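A dropped packet is a fault, and we should log it as one

In June the packing line at Grestis stopped for 74 minutes. The stop got a report. The packets crushed or dropped in the weeks before it got none, and they had the same cause — a grip force set for stiff cartons and used on soft bags.

I think that is backwards. A stop is the machine telling you something. A squeezed bag goes out the door. Arow logs every failed grip, down to the ones retried 2 seconds later, and the rest of us should too.

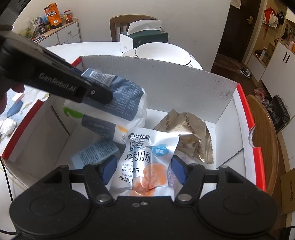

Handling snack packets in an open carton.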